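Microwave corner, ground floor: gallery and notes

Page kept by Tanvir Biswas. Last changed Tuesday, August 18, 2026.

Notes on the microwave corner of the Jenik workroom, for anyone who has to use it, clean it or lay out a similar one. The corner replaced the old tea trolley in July. It has no plumbing and no fitted units. Everything in it is free-standing and can be shifted by two people.

The entries follow the order in which the corner was planned: desk, oven, seat, air, cables, cleaning. Measurements are left out except where they affected a decision. The full drawing is with Kumudini Munshi.

The desk

The desk is light wood with a curved front edge and white metal legs. It came from the Tikola office when that floor was cleared. A straight-fronted kitchen table was considered first and rejected on account of the walking route, which passes close to the front of the desk. With the curve there is no corner at hip height.

The top is not heatproof. Hot dishes go on a mat. Mats are in the drawer unit by the door, second drawer down.

The microwave

White, countertop type, two knobs on the control panel at the right. The door is hinged on the left and needs clear space on that side when it swings. Items stored on the desk therefore go to the right of the oven. Small boxes and mugs are acceptable there. Nothing is stored on top of the oven.

Two knobs were preferred to a keypad. Bhupendra Sengar tested both kinds with wet hands in July and found the knobs easier to set and quicker to wipe.

The turntable plate is glass. It lifts out for washing and must be seated again before the oven is run. If it rocks, the ring beneath it is out of line.

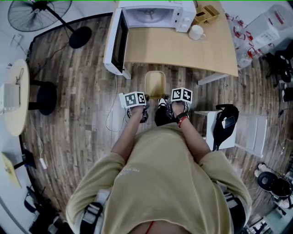
Seat and clearances

The stool is small, beige and plastic, with a square seat. It weighs very little and is moved with one hand. Its main use is for looking into the oven cavity at eye level during cleaning, and for changing shoes. It is not a step. Items on high shelves are reached with the folding steps from the store.

A taller stool was tried for one week. It fitted under the desk but caught the legs on the way in and out, and was returned to Illier.

Leave enough floor in front of the oven for one person to stand back with the door fully open and a dish in both hands. This was checked with a baking tray, the widest thing likely to be carried there.

Side table and fan

Round top in light wood, round black base. The table stands apart from the desk so that the fan and the oven door do not compete for the same space. It is stable under light items only. A full kettle placed near the rim will tip it.

The fan is a black pedestal model on a tall pole. It runs at the lowest setting while food is being heated and is turned off afterwards. Do not aim it at the desk, where it lifts paper napkins and cools plates. Tươi Giáp asked for the head to be turned towards the room, and it has stayed that way.

The grille is brushed once a month. The base collects more dust than the head and is usually forgotten.

Floor and skirting

Wood-look planks in grey and brown. The pattern hides crumbs well, a drawback in a room where food is carried. Sweep after lunch even if the floor looks clean. The dark skirting follows the curve of the wall, and a flat broom will not reach the joint. Use the hand brush.

Spills are wiped along the length of the planks. Jhonatan Carhuamaca tried a steam mop on a spare plank and one end lifted slightly, so steam is not used.

Cables

White cables are hard to lose on this floor but easy to catch with a foot. Two rules apply. A cable that drops from the desk is taken up with a clip so that it does not loop on the planks. A cable with a free plug is coiled and put away the same day.

The oven has its own socket. It is not run from an extension lead, and no other appliance shares the outlet. Clips are stock item 1784 in the Liyanage catalogue, sold in bags of 13. One bag was enough for the corner, with 5 left over. The spares are in the drawer with the mats.

Cleaning the oven

Put 400 ml of water in a wide bowl with a slice of lemon. Heat until it steams, then leave the door shut for 5 minutes. Remove the bowl with a cloth. Take out the turntable plate and wash it in the sink down the corridor. Wipe the roof of the cavity first, then the sides, then the floor. Wipe the inside of the door window and the seal.

Dry the cavity and leave the door open for a short time before the plate goes back. The knobs are wiped with a damp cloth only. Spray gets behind them and leaves a ring on the panel.

Still open

Heatproof board for the right-hand end of the desk: quote awaited from Illier.
Felt pads for the desk legs: fitted on one side.
Label for the oven socket: to be printed.
Second hand brush: on order.

Corrections to Tanvir Biswas. Drawing requests to Kumudini Munshi, with the room name in the subject line.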